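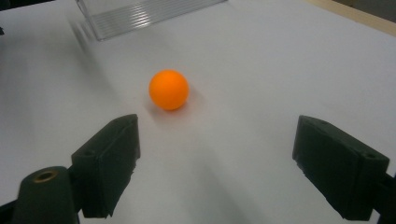
4.3 Turning On Group Calls in Zelik Messenger

6 min read

Group calling is off by default in Zelik 21 and must be enabled by an account administrator before members see the call button. The steps apply to the desktop console. The mobile app can place and answer calls but cannot change these settings.

1. Sign in to the Zelik console and open Settings > Calls.
2. Set Group Calls to On. A new panel named Call Limits opens under the switch.
3. Enter the maximum number of members per call. The upper limit is 100. Values above this are rejected when you save.
4. Under Relay, choose Automatic. Choose Manual only if your network team has given you a relay address.
5. If you chose Manual, type the address and the port. The default port is 4000.
6. Click Save, then click Send Test Call. The console places a 20-second audio call to your own account.
7. Answer the test call on a second device and speak. Your voice is played back after a short delay.

Note: Members must restart the app once after step 6. Until they do, the call button stays gray.

Note: Chats with more members than the limit in step 3 keep the call button, but the caller is asked to pick who to invite.

CAUTION: Changing the relay ends all calls in progress. Members receive no warning. Make this change outside working hours.

If the test call fails

Error 156 means the relay did not answer. Check the port first, then check that outgoing UDP traffic is allowed. If the call connects without sound, open Settings > Devices on the second device and select the microphone again. Accounts moved over from Durrani Chat keep their old audio profile, and this must be deleted under Settings > Devices > Profiles before calls will carry sound.

For call recording, see section 4.5. For blocking calls from outside contacts, see section 4.6.

Section maintained by Yasir Sial. Last revised in January.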